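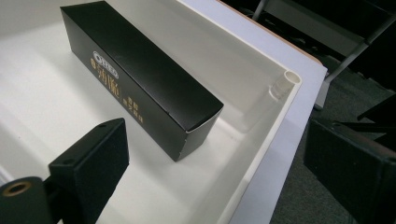
How do I store incense sticks so they keep their scent?

Asked in Home and Hobbies, 3 answers

I've gone a bit mad for incense this year and now have far more than I can burn before Christmas! Most of it is sandalwood and agarwood, plus a bundle of 200 citrus sticks I bought at the Hastevgate market in August because they smelled so wonderful on the stall. The trouble is that the citrus ones already seem weaker. They've been standing in a jam jar on the kitchen windowsill with no lid, so I suspect I know part of the answer.

Should everything stay in the box it came in, or go into something airtight? And can I keep different scents together? We're in a small flat and it does get steamy when we cook.

Answer 1 (accepted)

Lovely hobby, welcome! Get them off that windowsill first. Sun and warmth drive the oils off, and citrus is always the quickest to go. A bedroom drawer or the bottom of a wardrobe is perfect.

Long card boxes are good for keeping sticks straight and dark, so I always hang on to mine, but card lets air through. I put the whole box inside a bag, press the air out and fold the end over. It takes two minutes and I've had sandalwood come out after 3 years smelling gorgeous, if anything a bit rounder and softer than when it went in.

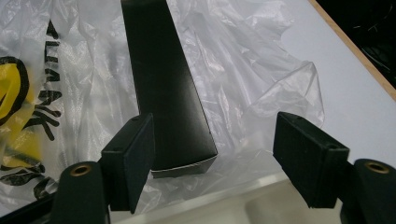
Keep the strong scents well apart, though. I once stored patchouli next to a very delicate plum blossom and ended up with two lots of patchouli. One bag per scent, then all the bags in a tin if you have one long enough. I use a Trikwood bread tin, which takes sticks of about 8 inches lying flat. Write the month on a bit of masking tape too, you do forget.

For the citrus ones, don't throw them out! Bag them up now and burn them in a small room with the door shut. The bathroom is brilliant for this. Window open a crack, and have a proper holder under them to catch the ash.

Answer 2

Agree with all of that except the plastic. Thin bags pick up a smell of their own after a while and I find it creeps into the gentler Japanese-style sticks. I changed to glass spaghetti jars, the Soylu ones with the rubber ring, and I'm so pleased with them. They need to live in a cupboard as they let the light in. If the kitchen is steamy keep them out of there altogether, damp sticks go out halfway down and it's maddening. If some do get damp, lay them on kitchen paper somewhere airy for a couple of days. Not on the radiator.

Answer 3

just burn more of it :) I never have any left to store. The Surkach cones are great as well if you haven't tried cones yet

Comment from the asker

Thank you all, this is so helpful! Citrus is bagged and in the wardrobe, and I'm off to look for jars for the agarwood. Does anyone know if cones keep as long as sticks?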